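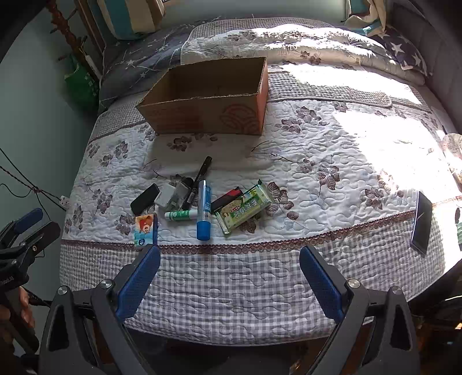 Showing a robot a job by hand means doing the job yourself with a gripper held in each hand, while the gripper records where it goes and how far it opens. Kollero uses this method for all its household tasks. Most are small ones, such as putting a marker pen, a glue stick and a snack packet into an open cardboard box on a bed. These are the questions new demonstrators ask us most.

By Evie Pilkington

Do I need to know anything about robots?
No. If you can use kitchen tongs you can use the grippers. The training takes one morning and you are paid for it.

Why can't I just use my fingers?
The robot hasn't got any. It has two padded jaws, the same as the ones you hold, so whatever you manage with them it has a fair chance of copying.

How many demonstrations do you want?
We ask for 215 of each task. Please don't try to do them all in a day. Most people do 18 in a sitting and then stop for a drink.

Does it have to be tidy?
No. Use an ordinary room and leave it as it is. Don't clear the pillows away or draw the curtains unless the task sheet says so. Move the items between goes, and turn some of them over.

What if I drop something?
Carry on, pick it up with the gripper and finish. If it rolls on to the floor, end the recording and mark it as a miss in Ustix.
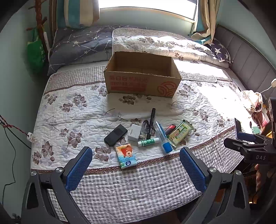

Page last changed: February 23, 2021

Which items are hardest?
Flat things on soft bedding. A phone lying face down on a quilt gives the jaws very little to get under, so come at it from the long sides and press down slightly. Folded glasses need a light grip. Leave lighters out if there are children in the house.

Which hand should I use?
Whichever is nearer. Keep the other gripper away from the box so that the two don't knock together.

Is remote control better?
It is slower. Kahraman does our remote work, where the operator moves a real arm from a desk. We use it for heavy items and anything with a lid. For small objects the hand-held grippers are quicker to learn.

When do I get paid?
Within 12 days of your upload being checked. Queries go to the Riditell desk.

Comments

tamsin_h: Does a lip balm count as a small item or a round one? The sheet has both.

Evie Pilkington: Round, please. Same for glue sticks.

Orrell: My wrists ached after the first lot. Lowering my elbows helped.

gpw: Is the 1,000 bonus still in Ustix? Can't find the tab.

We use cookies to remember your settings. Accept | Manage choices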